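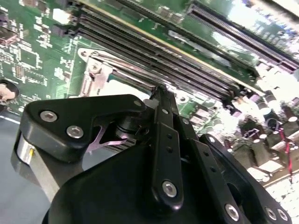

Betreff: Re: Arbeitsspeicher sitzt nicht richtig

Hallo in die Runde,

> Samstag will ich mein altes Board endlich wieder in Betrieb nehmen.
> Der Rechner piept nur. Ich habe 2 Riegel, weiß aber nicht mehr,
> in welche Steckplätze sie gehören. Ist das egal?

ganz egal ist es leider nicht, aber keine Sorge, das haben wir in Grusen schon oft hinbekommen! Schau zuerst ins Handbuch zum Board (falls es weg ist: im Schrank in der Werkstatt liegt ein ganzer Ordner mit Ausdrucken, ziemlich durcheinander, aber man findet meistens was). Bei vielen Boards mit vier Plätzen kommen zwei Riegel in den zweiten und vierten, vom Prozessor aus gezählt, aber verlass dich da bitte nicht auf mich.

Netzstecker raus, kurz ans blanke Gehäuse fassen, und dann die Kontakte im Steckplatz mit einer Lampe von der Seite anschauen. Bei mir saß einmal ein Krümel drin, da habe ich den halben Abend gesucht. Danach erst mal nur einen Riegel einsetzen, gleichmäßig drücken, bis es klickt, und einschalten.

Wenn es weiter piept, bring alles mit, ab 6 Uhr abends bin ich da und habe noch Speicher zum Tauschen in der Kiste.

Herzliche Grüße aus Undomholm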